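Flendbridge Local History Trail — progress report, July
To: Loretta Pruitt
The work on the harbour part of the trail goes forward well. 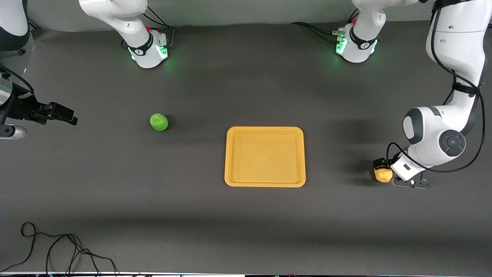
Done so far
Marisol has finished the texts for two stops, the old customs house and Marsden Quay. We spent 3,180 from the grant, mostly on translation and printing.

Still open
The date of the fishermen's chapel is not certain — two parish books disagree. Over 60 visitors joined the July walks.

Next
Five more stops need maps before the autumn.

Leilani Szabo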